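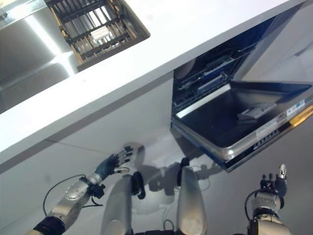 Project Report: Teaching a Humanoid to Load the Dishwasher
Flallico Robotics Club, Household Tasks Team

Why we picked dishes

Our club wanted a project this year that everybody's parents would understand right away. Last year's team did a line follower with a very nice sensor board, and at the open house people nodded politely and moved on to the snacks. So when we sat down in April to choose, somebody wrote "dishes" on the board and that was pretty much the end of the meeting!

The goal we wrote down was simple: the robot stands at the kitchen counter, takes a plate from the sink area, and puts it in the dishwasher rack so that it stays there when the hand lets go. No cups, no silverware, no pots. We call the robot Bina, and we call the software that runs the plate task Sollcombe (it started as the name of a folder and it stuck).

Setting up the kitchen

We work in a real kitchen with a sink, a white countertop and a dishwasher built in under it. The door of the dishwasher folds down toward the robot, so Bina has to reach past it with the right arm and keep the legs clear. We spent a lot longer on where to stand than we expected. Too close and the elbow hits the door. Too far and the hand can't get over the back rows of the rack.

In the end we marked the standing spot on the floor and always started from there. Before every run we went through the same checks:

Door all the way down.
Rack pulled out to the same place.
Cables on both arms hanging free, with no loop around a joint.
One person on the stop button, doing nothing else.

The last one is a club rule and it's a good one. The person on the stop button isn't allowed to type, film, or eat.

How a run works

We split the job into 6 stages: look, reach, grip, lift, swing over, and release. Each stage has its own start and end pose, so if something goes wrong we can restart from that stage and don't have to go back to the beginning. This was the Procházka method, as we call it, named after the lab handbook where we first read about it. It saved us so much time.

The head camera does most of the looking. From up there the robot sees the counter, the rack and both its own hands, which is great for checking if the hands are where the software thinks they are. The bad part is that stainless steel reflects everything. A bright streak on the sink wall looked like the edge of a plate to our first detector, and Bina made some very confident grabs at nothing.

We fixed most of that by changing what counts as a plate. The detector now wants a full rim with a lighter center, and it ignores long thin shapes. We also started closing the blinds in the late afternoon for a while, but then we decided that was cheating and trained with the light coming in.

Gripping and placing

Plates are harder than they look. Our first grip pinched the rim with the thumb and two fingers, and the plate swung like a door every time the arm moved. Then we tried holding it from below with the fingers wrapped around, and that was the big jump forward for us. The plate stays upright during the swing, and the wrist only needs a small turn before it goes down between the tines.
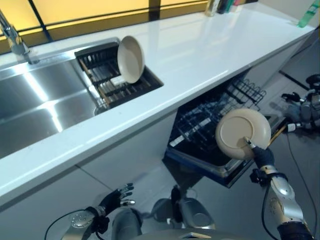
Results

We ran 80 full attempts with the final version. In 71 of them the plate ended up standing in the rack after release, which made us really happy (there was yelling). The misses were nearly all in the last stage. Either the plate came down on top of a tine and the hand opened too early, or it went in leaning so far that we counted it as a fail.

The left arm doesn't do any work in this version. We keep the hand raised and open, out of the way of the cabinets, and it helps a little with balance. We'd love to use it to push the rack in at the end.

What we would change

The release check should use the force readings in the fingers and not only the camera, because the hand itself hides the bottom of the plate at exactly the wrong moment. We wrote a first try at this, but it needed 13 seconds to decide, and by then everyone watching was shouting "let go!" at the robot.

We would also take notes from day one. Our early logs have names like "test new new" and we can't match them to anything. Next year's team will get a shared sheet with the standing position, the rack position and the software version for each run.

Next steps for the club are bowls first, then two plates in a row without going back to the start pose. The code and the stage poses are in the club folder, under Sollcombe, with a readme that explains how to start the robot and how to stop it.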